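Section 2: Setting up your Kusuma knitting loom for a first hat

Right, you've got the lid off and the bits are all over the sofa. Good! I wrote this part of the guide after making far too many hats on mine, so it's the order I do things in at home. Hafiz Liem checked the steps and made me take out the rude ones.

Before you start
Find the round base, the bag of pegs, the hook and the little card with the row chart. If your card says 1233 in the corner, it has the old chart on it, and you want the one on the back page of this guide instead.

1. Push the pegs into the base until each one clicks. They're stiff the first time, so use the heel of your hand and go slowly.

2. Turn the loom so the anchor peg (the stubby one on the side) is nearest to you. Everything starts and finishes there.

3. Make a slip knot and drop it over the anchor peg. Leave a tail as long as your forearm, you'll be glad of it later.

4. Wrap the yarn round each peg in turn, going clockwise, all the way back to the start. Then do it again, so every peg has two loops.

5. With the hook, lift the bottom loop over the top one and off the back of the peg. Do the last peg you wrapped first or the whole lot comes undone. I've done it. Nanna Snorradóttir, who taught me, has done it as well and she's been at this for years.

CAUTION: Don't pull the yarn tight as you wrap. Tight loops bend the pegs, and a bent peg can snap and fly off. Keep it loose enough to slide the hook under easily.
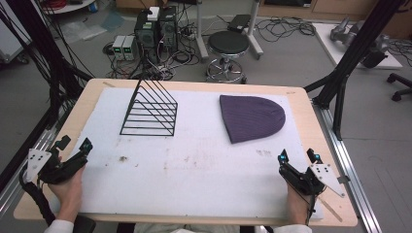 6. Carry on wrapping and lifting. For a cuff that stretches nicely, swap to the rib pattern on the chart for the first part, then go plain for the rest if you like (I usually rib the whole thing, I just prefer it).

7. When it's long enough to reach from your eyebrows to the top of your head, stop. Thread the tail through every loop, lift them off, and draw the top closed.

Note: I use Groreck chunky, shade 2386, and it behaves beautifully. Tarkero is lovely and soft but it splits on the hook, so save that for your second hat.

Note: Wash in cool water, squeeze it in a towel and dry it flat. Please don't peg it on the line by the cuff!

If a loop drops, catch it with the hook and pop it back on its peg before you wrap again. Swapping pegs for the smaller sizes is in Section 3.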